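Home | Notebooks | Shop | Glazes | Older entries

Tuesday, Gwynne kiln room
Posted by Mahfuz Munasinghe
3 comments | 9 shares

Second test of the Halow ash glaze, same clay body as before, mixed from the bag that came over from Skatavville. Batch was 891 grams dry. Sieved twice. The first pass left a lot of grit on the mesh, mostly unburned charcoal by the look of it, so I ground that in the mortar and put it back through. Next time the ash gets washed first and I will write down how many changes of water.

Consistency was thicker than last time. I let it down with water until it coated a finger without showing the nail, then dipped the tiles. Single dip on the left half of each tile, double on the right. Tile 9 got dropped in the bucket and has a thumb mark on the back. Leave it in the set anyway, the front is fine.

Firing notes. Candled overnight with the lid propped. Lid down at breakfast, medium until lunch, then high. The cone on the middle shelf was flat when I looked and the bottom one was only half over, so the bottom is still running cool. Same as the last three firings. I moved one of the tall props to open up the space by the lower element and it made no difference I can see. The element itself needs to be metered before anyone loads porcelain down there.

Results, top shelf: single dip is a dry olive, a bit like lichen, not unpleasant. Double dip ran and pooled in the stamped lines, green going to amber. No crawling. Middle shelf much the same with less run. Bottom shelf underfired, chalky, scratch it with a nail and it marks. Tile 161 is the one to match if we make this for the mugs. It is on the windowsill with a rubber band on it.

Oltix frit version still to do. I weighed it out and labeled the tub but ran out of day.
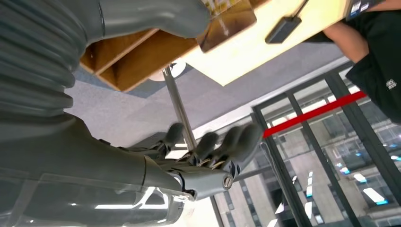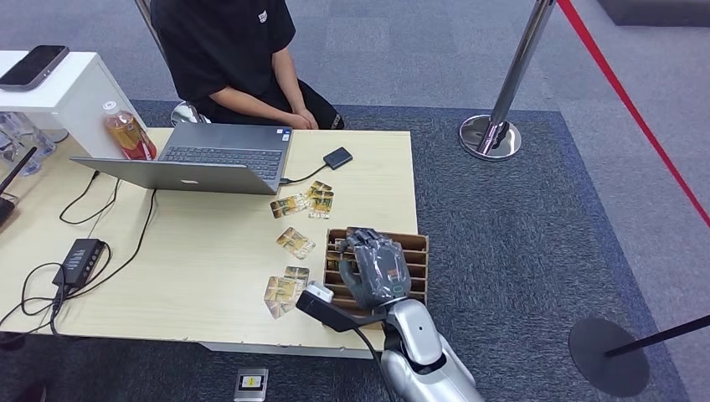
The recipe needs to come down in silica or up in feldspar, and I would sooner try the feldspar. Five parts more to start, taking the same off the clay. I have been doing these sums on the back of the kiln log and twice now copied a column wrong. A silver laptop open on a plain table, like the one in the second photo, would suit the job better than a pencil and a dusty clipboard, so the recipes are going into a spreadsheet with one row for each tile. Paper stays by the kiln for cone readings. Old sheets are in the blue folder, please don't throw them out until I have typed them up.

To do: meter the lower element, wash ash, mix frit batch, cut more test tiles. Kiln wash is nearly out.

Previous entry | Next entry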